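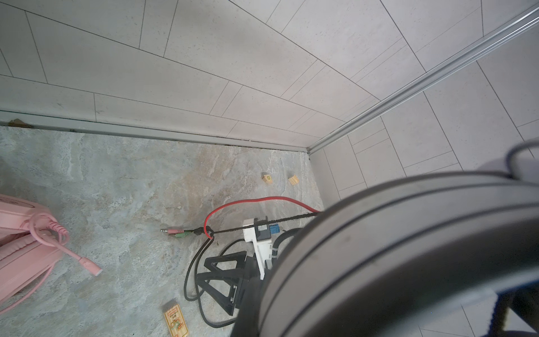 3 min read

Trurnden has a new set of cell rules, and I read all of it with my eyebrows up. Ten pages, and most of them are on signage. The cable section is one sentence long: keep leads "tidy" near moving parts. Tidy according to whom? The pictures on this page were taken with the work going on.

Small items on the floor, close to the gripper. The rules want a "clear zone" around each tool but never give a distance, so every shift picks its own.

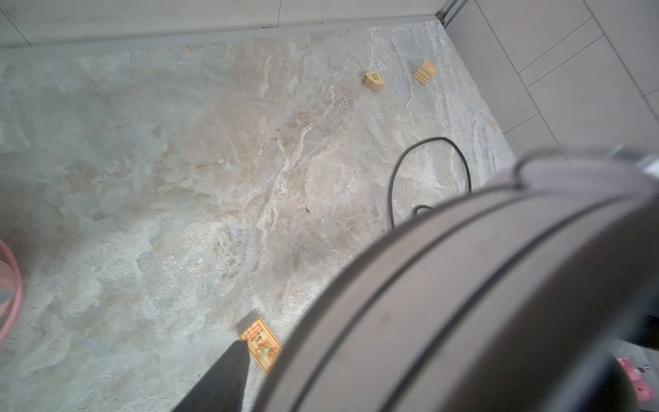
Vitória Leitão wrote in to say that a distance would only be ignored, and that she would sooner see one person sign off the floor before each run. Maybe. I've seen what sign-off sheets look like by February.

Two arms, two headsets with their leads out, and a chessboard. Try finding the paragraph on shared reach - I couldn't.

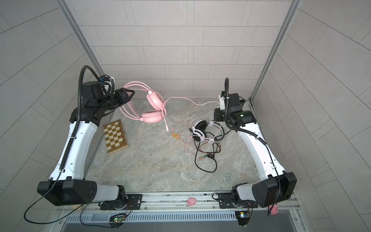 The next draft is promised with 3 new annexes. I'd trade them all for a number.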